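手持ちグリッパー「Kular」の指交換を現場で実施　Hirano事業所、点検間隔を1000回に

Andisは、Hirano事業所で使用している手持ちグリッパー「Kular」について、指部品の交換と開閉調整を自社内で行う体制に切り替えた。これまでは本体ごと製造元のGrominskaに送り返していた。
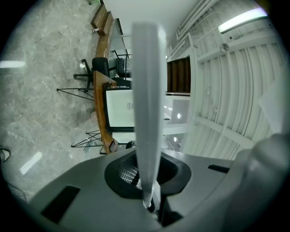

使っている側からは、指を替えたあとの握りの軽さより、左右どちらに力が逃げるかが毎回同じであることのほうがありがたい、という声が上がっている。送り返していたころは、戻ってくるたびに手の感覚を合わせ直す必要があり、初日の作業は練習のようなものだったという。

Kularは、人が手に持って物をつかみ、そのときの動きを記録する道具である。事業所では棚出しや片付けといった動作の記録に使っており、同じ形の指を持つロボットアームの調整にも記録を役立てている。指は根元が本体のくぼみに入る造りで、記録と実機の動きを合わせるうえで、この根元のがたつきが以前から問題になっていた。

きっかけは3月の定期点検だった。前回の交換から3759回開閉した本体で、閉じきったときの指先の位置にずれが見つかった。記録上はつかんでいるはずの薄い物が、実機では滑り落ちる。当初はアーム側の設定が疑われ、調べ直しに時間を取られたが、原因は手持ち側の根元の固定部にあった。ねじの緩みに加え、固定部の当たり面に摩耗があり、締め直しただけでは数日でまた動くようになった。

事業所はその後、開閉回数と緩みの関係を調べるため、回数を区切って根元の遊びを測った。最初に指先の動きとして分かる変化が出たのは673回の時点だった。作業に差し支えるほどの量には至らず、その先も緩やかに増えていったことから、点検の間隔は1000回と決めた。開閉回数は本体の記録から読み出せるため、作業者が手で数える必要はない。朝の立ち上げ時に数値を確認し、次の点検までに残りが少なければ、その日の作業の割り振りを変える。

交換の手順は次のように定めた。まず本体の電源を切り、ケーブルを抜く。指を全開の位置まで手で送り、固定ねじを緩めて根元をまっすぐ引き抜く。斜めに引くと内側のガイドに傷がつくので、抜けにくいときはねじをもう一度確かめる。外した指は先端と根元の両方を拭き、当たり面を斜めから光に当てて段差を見る。段差が爪に引っかかるものは廃棄する。

くぼみの中にたまった繊維くずや紙粉は、柔らかい刷毛で手前に掃き出す。圧縮空気は使わない。以前、奥に吹き込んだくずが機構に回り、閉じる途中で引っかかる症状が出たことがある。油も差さない。Grominskaの手引きでは摺動部は無給油とされており、事業所で一度だけ油を差した本体は、ほこりを集めてかえって重くなった。

新しい指を差し込んだあとは、ねじを仮締めした状態で数回開閉し、指が自然に落ち着く位置を見てから本締めに入る。この仮締めの工程は今回加えたもので、従来の社内メモにはなかった。差し込んですぐに本締めすると、指がわずかに傾いたまま固まり、先端では無視できない差になる。工具は本体と同じ箱に収め、別の場所に持ち出さないことにした。作業全体にかかる時間は、慣れた者で15分である。

調整の確認には、厚みの分かっている樹脂板と、ふだんの記録で扱う紙箱を使う。樹脂板では表示される開き幅と実際の厚みを比べ、紙箱では持ち上げて手首を返したときに滑らないかを見る。確認が終わるまでは、その本体で取った記録を学習用の保存先に入れない。確認前の記録が混ざると、あとから取り除く手間のほうが大きくなるためだ。

カメラの扱いも手順に加えた。指を抜き差しするときに手が触れやすく、向きが少し動いただけでも画像の中の指の位置が変わる。交換のあとは、指を開いた状態と閉じた状態で1枚ずつ撮り、前回の画像と重ねて見る。ずれがあれば、指ではなくカメラの固定から見直す。レンズの清掃は乾いた専用の布に限り、指の清掃に使った布とは色を分けている。

ケーブルについては、まだ決まっていない点がある。作業者の利き手によって取り回しが変わり、引き回しの長い側では、手首をひねったときにコネクターに力がかかる。現在は手元側に余裕を持たせて束ねる方法と、腕に沿わせて留める方法の両方を試している。腕に留めると着脱に時間がかかり、短い記録を何度も取る作業では評判がよくない。

予備の指は事業所に置き、使った分をGrominskaから取り寄せる。同社への返送が必要になるのは、ガイドの傷が深い場合や、回数の読み出しができなくなった場合に限られる。返送する際は、点検票の写しと、直近の確認で撮った画像を添える。点検票には、交換した日の開閉回数、外した指の状態、仮締めの有無、樹脂板での確認結果を書く。担当者の印象を書く欄も残した。数値に出ない重さや音の変化が、あとで故障の場所を絞る手がかりになったことがあるという。

Andisは、ロボットアーム側の指にも同じ点検間隔を当てはめるかどうかを検討している。アーム側は開閉の速さも力も手持ちと異なり、緩みの出方を別に測る必要がある。測定はHirano事業所のアームで始めており、終わるまでは従来どおり月ごとの点検を続ける。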